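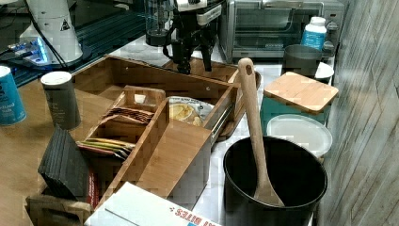
What is a bamboo snack organiser good for if you already have a pantry?

It's good for the stuff you reach for six times a day and can't be bothered opening a door to get. Tea, chips, chocolate, packets of whatever. Mine has earned its bench space on the chocolate alone.

Posted 28 September 2018
Filed under: Kitchen, Storage, Bits for the house

So I've had the Gisance organiser since May and I keep getting asked about it, so here's the full review, plus a shorter one on the Ollport towel bar I bought in the same order (free shipping over a certain amount, they get me every time).

Let's start with the organiser. It's a big tray with tall slanted sides, all in that bamboo colour, with a few compartments inside and a divider with a cut-out handle. I'd measured my bench before I ordered and it STILL looked enormous when I got it out of the box. If you've got a tiny galley kitchen, get a tape measure and some newspaper and mark out the footprint first. I mean it.

The slot beside the divider is my favourite bit. Flat things stand up in there in a row like records, and you can flick through them. I was keeping chocolate bars in the fridge door before this and they always ended up under the mustard. The front compartment is better for small packets, the colourful sort that slide all over a drawer. They do poke out sideways a bit if you overfill it, and I always overfill it. A bag of chips goes in the back compartment quite happily as long as it's a snack size. A family bag flops over and takes the neighbours with it.

There's a drawer section too, on a metal slide. I have mixed feelings about the slide. It runs well enough and I haven't had it jam, but you can see the rail along the side when the rest of the thing is so nicely finished, and it bugs me. My old Widach bread bin had its runners tucked away and it was the cheaper of the two. On my bench I've turned the organiser so that side faces the wall. Problem solved, mostly, except now the drawer opens towards the kettle.

Cleaning is easy. Damp cloth, dry it straight away, don't leave it sitting in a puddle. I gave mine a rub of food-safe oil after 2 months and the colour came up lovely. Crumbs do collect in the corners and you'll want a dry pastry brush for those.

Would I buy it again? I would, but I'd wait for a sale. Full price feels steep for what is a very nice box.

Right, on to the bathroom!
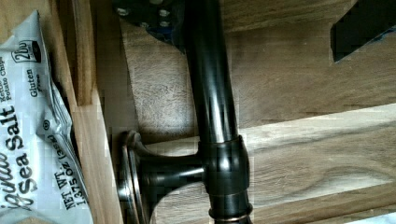

Does a dark bronze finish show every fingerprint?

Less than chrome does, in my experience. You'll see smudges on the glossy parts if the light hits them side on, but a soft dry cloth takes them off and water spots hardly bother it.

The Ollport bar is the oil-rubbed bronze one, and the finish is what sold me. It's very nearly black, and then you get these coppery glints along the edges, mostly around the rim of the round flange and on the little ring near the join. Online it looked flat and brownish and I nearly went with the Žukauskas in brushed nickel. So glad I didn't. Against white tiles the nickel would've vanished.

I laid it out on the boards before putting it up, and I'd tell anybody to do the same. You get a feel for how far the stem holds the bar off the wall, and whether your fattest towel is going to squeeze in behind it. Ours does, just. A bath sheet folded in half is pushing it.

Putting it up took me 40 minutes, most of which was looking for a stud and muttering. The screws in the packet were a bit soft for my liking and I swapped them for decent ones from the shed. The instructions are all diagrams and very small. Put a strip of masking tape on the wall and mark your holes on that, and go slow with the drill if you're on tile.

One grumble: don't go near it with anything abrasive. I had a go at a speck of grout with the rough side of the sponge and there's now a dull patch the size of a lentil. My own fault, and it's on the underside, but the finish is thinner than I'd assumed.

Scores, for those who like them: organiser gets four out of five, it'd be higher with a hidden rail. Towel bar gets four and a half. I'm eyeing off the matching hooks next, once I've used up the last of the masking tape.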